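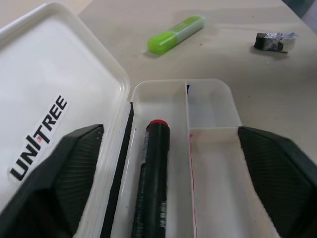 Las cajas con compartimentos
Sala de los Objetos Cotidianos - Cuaderno para visitantes de 8 a 11 años

Una caja con compartimentos es un recipiente dividido en espacios más pequeños. Las hay de cartón, de madera, de metal y de plástico. Se utilizan para guardar piezas menudas que, mezcladas, resultarían difíciles de encontrar: botones, tornillos, cuentas, sellos o semillas.

Las partes de la caja

La base es la parte que contiene los objetos. Las paredes interiores que la dividen se llaman tabiques. Un compartimento largo y estrecho sirve para lápices o pinceles; uno cuadrado, para piezas cortas.

La tapa cierra la caja. Cuando va unida a la base, la unión recibe el nombre de bisagra - la misma palabra que usamos para las puertas. En muchas cajas de plástico, la bisagra permite plegar la tapa hacia un lado y dejarla apoyada en la mesa. El borde levantado de la tapa se denomina reborde y ayuda a que el cierre ajuste bien.

¿Opaco o translúcido?

Un material opaco no deja pasar la luz. Un material translúcido deja pasar una parte, aunque no permite ver con claridad lo que hay detrás. El transparente, como el vidrio de una ventana, deja ver el interior.

La colección Delorme

El museo conserva 80 cajas reunidas por la familia Delorme, de las cuales 62 tienen tapa con bisagra. La más pequeña mide unos 20 milímetros de largo. El catálogo fue preparado por Rodel Dizon, del departamento de educación.

Actividad para el aula

Reúna el grupo botones de distintos tamaños y una caja con tabiques. Antes de empezar, deberá acordarse un criterio: color, forma o tamaño. Terminada la clasificación, se vacía la caja y se repite con otro criterio. Los botones se devuelven al mostrador de la sala.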